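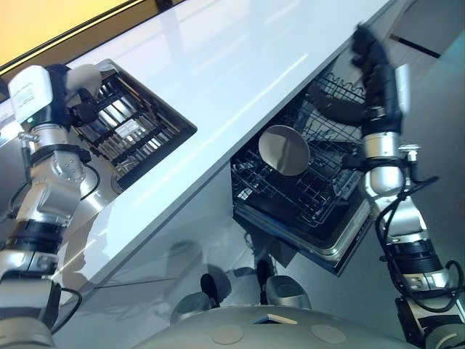

Okay, so unloading. I want to start at the end of the cycle, where most kitchen talks run out of steam! I've been timing people at this for the Jalon project, and what eats the minutes is the walking, the back and forth with two forks in your hand. Look at where the cutlery sits on this one, in a rack sunk right into the white counter, with the dishwasher open just under the front edge. You could do the silverware without moving your feet. And the plate standing up in the pulled-out rack is an easy reach too, one bend and you've got it.

(Pause, ask who does bottom rack first. Usually about 50 percent of the hands.)

I'm a bottom rack person myself. Cups up top hold little puddles, and if you pull that rack first you drip all over the plates. My sister-in-law disagrees and we've stopped discussing it.

Next bit is the Lisow apartment, the one I measured in July. Nice kitchen, terrible drawer! It was 6 steps from the machine, around a table, so every spoon was a little trip. We moved the drawer contents over and they never moved them back.

(Skip the handle heights if we're past the 75 minute mark. Go straight to questions.)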